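Nutus Floor Marking Tape, Yellow: A Fall Semester's Worth of Opinions

I never thought I would have this much to say about tape. I have bought it by the armload for years for our student robotics club, and up until this past October I bought whatever the hardware store in Lastville had hanging nearest the register, grumbled when it peeled, and bought more. Then one of our parents left two rolls of the Nutus yellow on my desk with a sticky note that said "try this," and here we are at the end of the semester with a cupboard full of it.

A little background first, so you know how hard we are on the stuff. The Sillwood club meets in the Gallagher Room, which has carpet in the main part and which we have to hand back in decent shape whenever somebody else wants it. So no paint, no screws, no glue of any kind. Anything we want the robot (or the students!) to know about the floor has to be put there with tape and has to come up again. We mark where a base parks, where a chair may not go, where the practice targets sit, and which corner of the room is for watching and which is for working. It adds up to 590 square feet of floor, and by November there was yellow all over it.

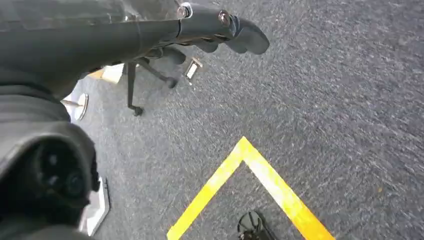

A corner mark on the carpet, with the gripper reaching out above the floor.

The color is the best thing about it, so I will start there. It is a proper loud yellow, and on gray carpet you can find it from the doorway. We had used a blue masking tape before, and on our floor you practically had to get down on your knees to see where it ran. The students like the yellow because it also gives them something definite to look for when they're going back through their camera pictures after a run. If the corner of the mark is in the picture, they can tell pretty quickly which way the arm was facing. If it isn't, well, that tells them something too, and usually there is a good deal of groaning.

Now, sticking to carpet. This is where most tapes let us down, and I went in with low hopes. Nutus sells this as a hard floor tape and the label makes no promises about anything fuzzy. On our short, flat carpet it held far better than I expected — as long as we pressed it down well. My method is to lay the strip, walk along it heel to toe in flat shoes, then go back over the ends with the side of a wooden ruler. The strips that got the ruler stayed put for weeks. The ones laid in a hurry five minutes before practice were curling by the time we packed up, and I can't really blame Nutus for that. I did try a short piece on the shaggy rug in my own den, for the sake of science, and it fell off when the dog walked by.

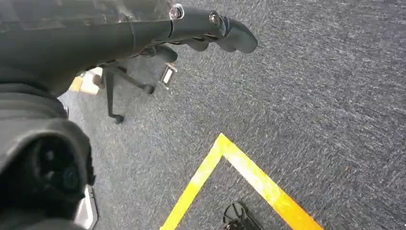 The ends are where I'd tell a new club to spend its patience. A long straight run looks after itself, but every corner is two ends meeting, and two ends meeting is where a shoe or a chair caster finds its way underneath. We used to butt the pieces up against each other. Now we overlap them and trim the top one with scissors, and the corners last about twice as long. The students worked this out without me, I should say. I came in one afternoon and they had done three corners three different ways and put a dated note by each one, and I was so pleased I forgot to ask whose good scissors they had used.

Tearing it by hand is possible but you won't enjoy it. It stretches a little first and then goes all at once, at a slant, and you end up with a pointy bit you have to trim anyway. Just keep scissors with the roll. The roll itself is 38 yards, and the cardboard core is good and stiff and doesn't squash when somebody sits on it (somebody did). I do wish the loose end were easier to find once it's been put away. We fold over a tab each time, or we mean to.

Coming up again is the part that won me over. We pulled a long strip that had been down since the middle of October, and it came away in one piece with a bit of fluff on the back and no sticky stripe left behind. I went over the spot with my palm, and then I made two students do it as well. An older strip near the door, where everybody walks, did leave a faint tackiness, and a damp cloth took care of it. The face of the tape does get lighter and scuffed in patches where it's walked on or rolled over, so don't expect it to stay pretty. It stays plenty bright enough to do its job, though.

We had visitors in near the end of term, up to 44 people through the room in one evening, and the tape did very well as a polite fence. Grown-ups will step right over a sign and yet stop dead at a yellow line on the floor. The little brothers and sisters treated it as a balance beam, naturally, and even so only one strip had to be redone the next morning.
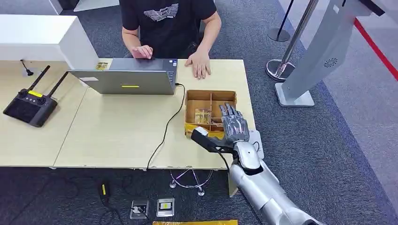 Loretta Amsbury
Club adviser, Sillwood Student Robotics, Lastville
12/23/25

A few smaller things I have been saving up. The narrow version of the tape is fine for a tabletop, and we've laid out practice squares with it on wood and had no trouble at all lifting it off again, but on carpet I would skip it. There isn't enough of it to grip. Cables are another matter. I had hoped to use the wide yellow for holding cords to the floor, and it will do that for an afternoon, but a cord wants to straighten itself out and it wins in the end. Get a proper cord cover for anything people walk over. I bought two and they were worth every penny.

Price is the sore spot. It costs quite a bit more than the hardware store tape, and a club that runs on bake sales feels that. I did the sums on the back of a practice schedule and we came out slightly ahead, mostly on account of not laying everything twice. If your floor is hard and smooth, the cheap tape may suit you perfectly well and you can spend the difference on batteries.

Would I buy it again? I already have! Four and a half stars out of five, with the half star held back for the loose end of the roll and for the plastic wrap it comes in, which took me, a pair of pliers and a sophomore to get off. We start laying out the spring floor when everybody is back from break, and if the new rolls behave any differently from these I'll come back and add a note underneath.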